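July, late, 11:40 pm

Long one. Fingers again. Jahangir left me a note that the left finger was lagging on close, so first thing I powered down the arm, backed out the screws, took both off. Dust packed in the slide. Carpet fluff mostly, a proper gray plug of it. Brush, wipe, tiny bit of grease. Put them back on and of course I'd swapped left for right, so off again. Twenty minutes gone on that.

Then homing. Fully closed should read zero and it was reading 4. Not much but the Grovis software treats anything over 2 as "object held" and then it won't let go of nothing, just sits there. Rezeroed it three times. Third one stuck. Wrote the offset on the tape on the controller, crossed out the old one (whose handwriting is that?? Savvas probably).

Ran open/close 200 times while I ate. No lag. Did it at the slow speed too becuase that's where it used to catch. Fine.

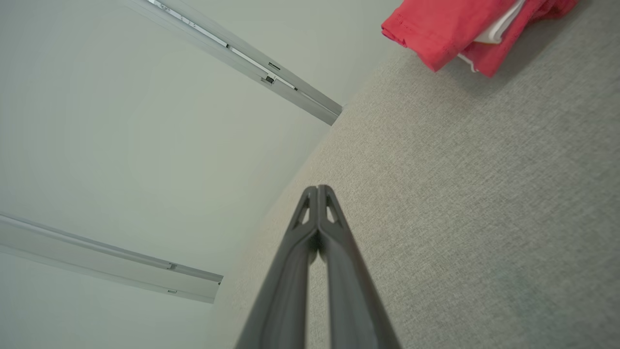 Wrist camera next. Sigrún wants the tips lined up with the middle of the picture, she says last month's calibration was off and she had to redo half her stuff. Loosened the bracket, nudged, tightened, it moved when I tightened, nudged the other way to allow for it. Good enough now. Seam runs up the middle when they're shut. Locked the exposure as well so it stops hunting every time the arm swings past the wall.

Cable still bugs me. It rubs at the elbow when the wrist turns all the way round. Put on a wrap of the cloth tape and a looser loop, but it wants a proper clip. Asked Bjartur if Egilsson has any, he said order from Troltivport like last time, which took forever last time.

Cycle counter says about 4000 since the last finger pads. Þórey's sheet says change at 2000. Oh well. Pads look ok to me, no splits, a bit shiny. No spares in the drawer so it's academic.

To do tomorow:
clip for the cable
order pads, two sets
torque check on the wrist screws, I did them by feel
tell Jahangir NOT to use the compressed air on the slide, just blows it further in

Forgot to log the new zero in the shared sheet. Do that before coffee. Bed.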